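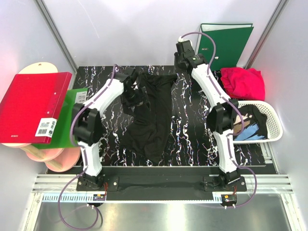 The January fold-along, in pictures

Posted Jan 3, 2026

Well, the holidays are over and so is my excuse for the laundry pile. I promised some of you a gallery of the big clothes sort, so here goes, mostly in the order I got to things (the towels got out of order and I'm not redoing it). If you're new to the page, this is where I put up pictures of ordinary housework with a line or two under each one. It started back when I was still on Bauerfeind Street with the tiny closet, and I just kept going after the move to Nello. Laundry gets more comments than anything else I post, and I'm including the year I painted the porch!

Click through at your own speed. Captions are mine, opinions too.

The black one
I always start with the black stuff, and I always regret it. A crumpled black garment on a black tabletop is hard on the eyes, even with that white swirly marble-like pattern running through it. You lose the edges, you lose the seams, and then there's a trailing bit that looks like a sleeve and you have to decide whether you believe it. My trick is to lift it from the top and let the rest hang down until it makes sense.

The tabletop, for everyone who asks
Yes, I love it too. White swirls with a kind of iridescent shimmer on black. It makes pale clothes look fancy. It does nothing at all for dark ones, see previous caption.

The basket
White plastic lattice, over at the right edge and hanging a little past it. There's a dark black cloth in there, a light blue one lying flat toward the front, and a small tan-brown something tucked between. I do like a lattice basket. Air gets in, lint falls out, and you can hook two fingers through it when your other arm is full.

The red-pink heap
Is it red? Is it pink? I've gone back and forth and I'm sticking with red-pink. It's in a heap on the corner, next to the basket and not in it, and anything that color gets its own wash in my house. I learned that with a set of white pillowcases one February and I slept on pink pillowcases until they wore out.

The green binder
Standing up against the back wall with its white spine showing. I'm a big believer in a binder. Mine at home has the care tags I've snipped off over the years, taped onto paper with a note of what each one came from. Half of them I can't match to anything anymore. I'm keeping them.

Whites, load 1
Sheets, the good napkins, the undershirts. I used the Penach powder for this one, the unscented kind, and half the scoop it tells you to. Warm water, long cycle, and then I forgot about it until after lunch and had to run the rinse again.

Whites on the line
Indoors, on account of the weather. The line goes from the hook by the back door to the hook by the water heater, and it sags in the middle if you put a bath towel there. Put your bath towels at the ends! Socks in the middle.

Towels (out of order, sorry)
I fold in thirds the long way, then in half, then in half again. I know a lot of you roll. I tried rolling for a month and they came undone every time somebody pulled out the bottom one.

The Briltton drying rack
Somebody asked about this in the comments last time, so I took its portrait. Folds flat, fits behind the door, pinches your thumb if you close it in a hurry. I have 2 of them now and could use another.

Socks
7 singles this time. That's down from last time, so I'm calling it a good year already. They go in the shoebox on the shelf and they get until spring.

T-shirt stack
I file them standing up in the drawer now so I can see what I've got, and I've discovered that what I've got is gray. Gray with a pocket, gray without a pocket, gray with a paint spot from the porch.

The long-sleeve problem
Face down, sleeves straight across the back, then the sides in, then up from the bottom. If it's a slippery fabric I do it on a towel so it stays put. If it's a black slippery fabric I do it by the window, in the morning, with my glasses on.

Sweaters
Folded, never hung. I had one on a hanger all last winter and now it has shoulders that stick out like little horns. It's still warm. I wear it under a coat.

The mending pile
A hem, two buttons, and a pocket lining that my keys went through. I put this picture up every year and I believe some of it is the same pile.

Donation bag, before I changed my mind
There's a plaid shirt near the top that isn't in the bag anymore.

Donation bag, after
Smaller. Don't say anything.

The closet shelf, done
Sheets on the left, towels on the right, tablecloths on top where I need the step stool. I stood there and looked at it for a while with my coffee. It won't last past the weekend but it was nice to see the back wall of that closet again.

The rag bin
Old undershirts, cut into squares. They're the best thing I know for windows, and the softer they get the better they work. The pinking shears live in here too, which is why I can never find them.

Comments are open below. I'd love to hear how you fold a fitted sheet, and if you have a picture, send it along and I'll add it to the February gallery with the quilts.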